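Unit 3: Comparing End Effectors for Computer Disassembly and Reassembly

Aim of the unit

Students compare two grippers, the Jiltetti parallel gripper and the Nirkik adaptive gripper, on the same arm and with the same controller settings. The comparison covers grip security, access in narrow spaces, and the time taken per part. Each group completes 18 trials with each gripper and records the results on the Ranow log sheet.

Workspace

The tower case is placed on its side on the slatted bench with the side panel removed. Parts are held in the printed fixture tray next to the case. Groups must not move the tray after calibration. The fixed camera supplies the reference view for all trials.
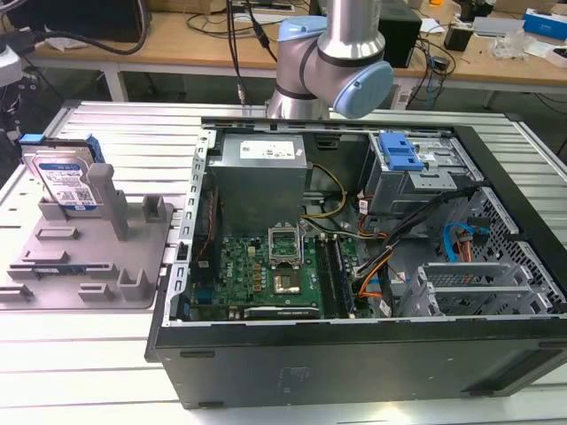 Figure 3.1. Open tower case and fixture tray, with the arm above. The hard disk drive stands upright in the tray; the CPU socket is empty and its bracket is open.

Points to observe

The contact area of an open CPU socket is easily damaged. Neither gripper may enter the socket region during drive trials. Cables inside the case may catch on wide fingers, and any contact is to be logged even where the trial is otherwise successful.

Finger opening is set in the Pastor control panel before the first trial. A trial that exceeds 276 seconds is stopped and marked incomplete.

Submission

Log sheets are due at the start of the Unit 4 lecture. Reports without a completed error table will be returned unmarked.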